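Moving 2,201 Posts Without Breaking the Links

Gediminas Petrauskas has kept a personal site going through four hosting companies and three publishing systems. The most recent move, from a hosted Lultero blog to a self-managed Jandel installation, began on a Tuesday evening in April and took considerably longer than he had planned. We talked by phone after the last of the redirects had been put in place.

The old blog held 2,201 posts. Lultero offers an export function, and Petrauskas assumed it would produce a complete copy. The file it produced contained the text of every post, the dates and the categories, and the comments in a separate section. It did not contain any of the images, only the addresses where they were stored.

"An export is a list of what you wrote and where the rest of it used to be," he says. "If you close the old account before you have fetched the files, the addresses point at nothing. The help page does mention it, in the fourth paragraph."

He wrote a short script to read the export, collect every image address and download the files one at a time with a pause between requests. The first version had no pause. Lultero's server began refusing connections after a few minutes, and the script recorded each refusal as a successful download of a very small file. He found the problem when he sorted the folder by size.

"I had several hundred pictures that were all the same number of bytes. Every one of them was an error page with a .jpg ending."

The second version checked the file type before saving and wrote failures to a log. It ran overnight. In the morning the log listed 105 addresses that could not be fetched, most of them belonging to posts from the first year of the blog, when he had been linking to pictures kept on a different service. Those he replaced by hand from an old backup drive where he could, and removed where he could not.

Permalinks were the second problem. Lultero builds a post's address from the year, the month and a shortened title. Jandel uses the full title only. Left alone, every link from another site to one of his posts would have ended at a "not found" page. Jandel can be set to include the date, but it shortens titles by a different rule: it keeps small words such as "the" and "of", and Lultero drops them.

"So most of the addresses were close," Petrauskas says. "Close is the same as wrong when it comes to a web address."

The server logs showed 1,205 posts that had received at least one visit from an outside link in the past year. He generated a redirect for each of those first, tested them, and then did the rest. The redirect table is a plain text file with the old address in one column and the new one in the other. He considered using a plugin and decided against it. A plugin would have kept the table in the database, where it would have to be exported again the next time he moves.

The testing was done with a second script, which requested each old address and compared the title of the page that came back with the title in the export. It reported a mismatch wherever a title contained a curly apostrophe. The redirects themselves were correct in those cases, so he changed the comparison and ran it again.

Comments came over with their dates and names but lost their threading. Replies now appear in order of time, under the post and not under the comment they answer. Petrauskas looked at the export and found that the parent numbers were present but referred to Lultero's internal numbering, which Jandel discards when it imports. He could have rebuilt the relations. He left them flat.

"There was a day's work in that, and the threads were mostly two people agreeing about a router," he says.

The theme is called Trujillo. It is a single-column design with no sidebar, chosen mainly for the way it handles images. The old theme displayed everything at a fixed width and let the browser do the scaling, so a phone on a slow connection would download the full-size file and then shrink it. Trujillo asks Jandel for several sizes of each picture and lets the browser choose. The cost is disk space. Each upload now becomes five files, and the import had to create all of them for the whole archive, a job that he ran in batches from the command line.

Photo posts are still the slowest part of publishing, in his account. Lultero had a drag-and-drop uploader that placed pictures in the order they finished uploading, so the small ones came first. Jandel's media screen keeps the order in which they were selected. Consecutive pictures are held in a block of their own, with one spacing setting for the block and an optional caption line. 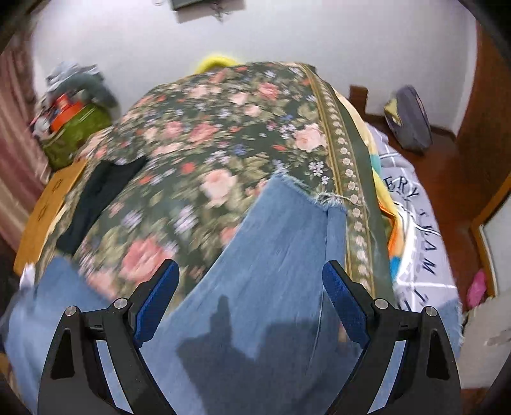
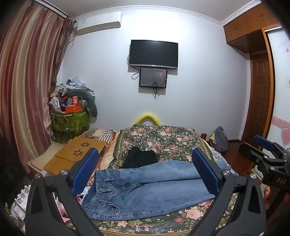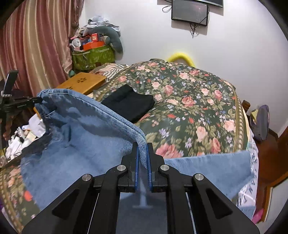 Light blue denim, three pictures in one block.

The caption line is stored with the block. Petrauskas regards this as a mistake in the design, as a picture that is moved to another post arrives there with no text. He now fills in the description field on each file as well, which is stored separately and survives a move. For the older posts that field is blank, and he is working backward through them a month at a time.

For backups he uses Jivbridge, a scheduled tool that copies the database and the upload folder to a second machine. It runs at 3:40 a.m. The default setting keeps only the latest copy, which means that a damaged database would replace the good one the following night. He changed it to keep fourteen daily copies and six monthly ones, and restored one of them to a spare directory to see that it opened - it did, after he corrected the database password in the configuration file.

The Lultero account is still open. The lowest paid plan keeps the old addresses alive, and he intends to let it run until its renewal date. Before then he wants to compare the two comment counts again, as the new site shows fewer than the old one and he has not yet found out why. His present guess is that comments held for moderation were counted by Lultero and left out of the export.

"I'll look at the raw file," he says. "It's a large file."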